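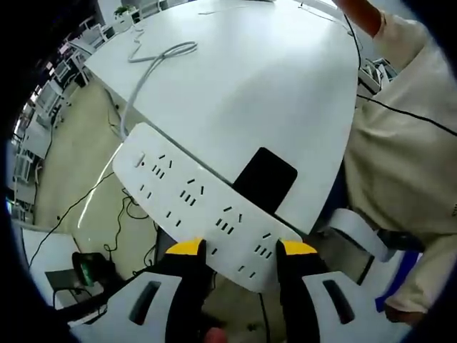 Figure 3. Bloc multiprise blanc à quatre groupes de prises, interrupteur en extrémité. Le cordon gris forme une boucle sur le plateau.

3.2 Blocs multiprises et cheminement des cordons

Les blocs multiprises constituent la catégorie d'objets la plus fréquente de l'inventaire. Le relevé porte sur 894 tables de travail partagées, réparties entre les sites d'Amdale et de Dravell, et recense 1 797 blocs, toutes configurations confondues. Un bloc est compté une seule fois, au poste où se trouve son boîtier, même lorsque son cordon traverse l'emprise d'une table voisine. Les blocs intégrés au mobilier (trappes, colonnes, goulottes équipées) sont traités à la section 3.4 et n'entrent pas dans ce total.

La typologie retenue distingue les blocs selon trois critères : la géométrie du boîtier, la disposition des prises et la présence d'un organe de coupure. Le modèle de la figure 3 relève du type B2, à boîtier plat et allongé, bords arrondis, prises alignées sur une face unique. Chacun des quatre groupes associe une empreinte à trois broches et une empreinte à deux broches. L'interrupteur, rectangulaire et de petite dimension, est placé près d'une extrémité, à côté d'un voyant ponctuel. Le cordon sort en bout de boîtier, dans le prolongement du corps.

Cette sortie axiale a une conséquence directe sur l'implantation. Un bloc dont le cordon sort en bout ne peut être plaqué contre un rebord ou une paroi que par ses longs côtés ; l'extrémité doit rester dégagée sur une longueur au moins égale au rayon de courbure admissible du cordon. Sur les tables dépourvues de chemin de câbles, les occupants placent donc le bloc soit parallèlement au bord arrière, soit en biais, l'extrémité du cordon orientée vers la source. La seconde disposition réduit la surface utile du plateau dans une proportion supérieure à celle de l'emprise du boîtier, parce qu'elle isole de part et d'autre deux zones triangulaires rarement réutilisées.

3.2.1 Surlongueur et boucles

On appelle ici surlongueur la différence entre la longueur déroulée du cordon et le trajet le plus court entre le boîtier et la prise amont, mesuré le long des surfaces. La surlongueur peut être absorbée de quatre manières : boucle libre sur le plateau, boucle liée, chute verticale sous la table, enroulement autour d'un piètement. Lorsque plusieurs modes coexistent sur un même cordon, seul celui qui absorbe la plus grande longueur est codé.

La boucle libre, visible sur la figure 3 derrière le bloc, correspond au code L1. Elle ne requiert aucun accessoire et se forme sans intervention particulière lors de la pose. Son emprise varie d'un relevé à l'autre pour une même table, ce qui rend sa mesure peu reproductible. Liette Bouchard, chargée du codage des postes d'Amdale, a proposé de la noter par son plus grand diamètre apparent, arrondi au centimètre inférieur ; cette convention a été étendue à l'ensemble du corpus après recodage des premiers relevés d'octobre.

La chute verticale (code L3) déplace l'encombrement sous le plateau. Elle libère la surface de travail mais crée des faisceaux pendants, exposés aux pieds des occupants et aux passages d'entretien. Dans la zone du poste illustré, des câbles noirs enchevêtrés pendent sous la table, au-dessus d'un sol beige. Ces câbles ne sont pas imputés au bloc, leur raccordement n'étant pas établi par l'image. De façon générale, tout câble dont une extrémité au moins n'a pu être suivie est classé « indéterminé » et exclu du calcul de la surlongueur.

3.2.2 Objets associés

Le relevé note également les objets posés à proximité immédiate du bloc, qu'ils y soient raccordés ou non. La proximité immédiate est définie par une bande d'une largeur de main autour du boîtier. Ce critère est grossier ; il a été préféré à une distance métrique pour permettre un relevé sans instrument.

Le téléphone figure parmi les objets les plus souvent associés. Sur la figure 3, un téléphone noir repose écran vers le haut, immédiatement au-delà du bloc. Un tel placement est codé P1 (objet contigu, raccordement non constaté). Le code P2 est réservé aux cas où la liaison entre l'appareil et le bloc peut être suivie sur toute sa longueur. La distinction importe pour l'interprétation : un téléphone contigu non raccordé occupe la même surface qu'un téléphone en charge et gêne de la même manière l'accès aux prises, mais il ne mobilise aucune empreinte. Agréger les deux cas reviendrait à surestimer le taux d'occupation électrique des blocs.

Les câbles fins traversant le plateau font l'objet d'un code distinct (T). Le câble noir qui court en diagonale vers la droite de la figure 3 et passe sur le bras d'une personne entre dans cette catégorie. Le code T signale une traversée de la zone de travail et ne préjuge ni de la fonction du câble ni de sa durée de présence. Les traversées en contact avec une personne sont signalées par l'indice c.

3.2.3 Critères de retrait

À l'issue du relevé, 119 blocs ont été signalés pour retrait. Les motifs admis sont la fissuration du boîtier, la détérioration de la gaine à la sortie du cordon, l'absence d'obturateur sur un modèle qui devrait en comporter et le branchement en cascade d'un bloc sur un autre. Le dernier motif concerne la configuration et non l'objet ; le bloc aval est alors retiré du poste, puis remis en stock s'il satisfait aux autres critères. L'état de l'interrupteur n'a pas été retenu comme motif autonome, son contrôle supposant une mise hors tension que le protocole n'autorisait pas pendant les heures d'occupation.

La dimension du boîtier intervient dans la décision de remplacement. La grille Shehata, employée sur le site de Dravell, fixe une longueur maximale de bloc en fonction de la profondeur du plateau et recommande la fixation sous table au-delà de ce seuil. La grille Bindine, en usage à Amdale, ne considère que le nombre d'empreintes. Les deux grilles conduisent à des décisions différentes pour les blocs de type B2, dont la longueur est élevée au regard du nombre d'appareils raccordés simultanément. Pour ces blocs, les deux décisions ont été consignées séparément, sans arbitrage.

3.2.4 Limites du relevé

Le relevé photographique ne permet pas d'observer les empreintes situées sous les fiches volumineuses ni la face inférieure du boîtier, où se trouve le plus souvent la plaque signalétique. La puissance admissible est donc manquante pour les blocs non retournés. Par ailleurs, la courbure apparente des plateaux sur les vues prises au grand angle interdit toute mesure de longueur directement sur l'image ; les dimensions reportées au tableau 2 proviennent exclusivement du relevé manuel. Les vues n'ont servi qu'au codage du type, du mode d'absorption de la surlongueur et des objets associés. Les désaccords entre codeurs sur le code L ont été tranchés par retour au poste lorsque celui-ci n'avait pas été réaménagé, et codés « indéterminé » dans le cas contraire.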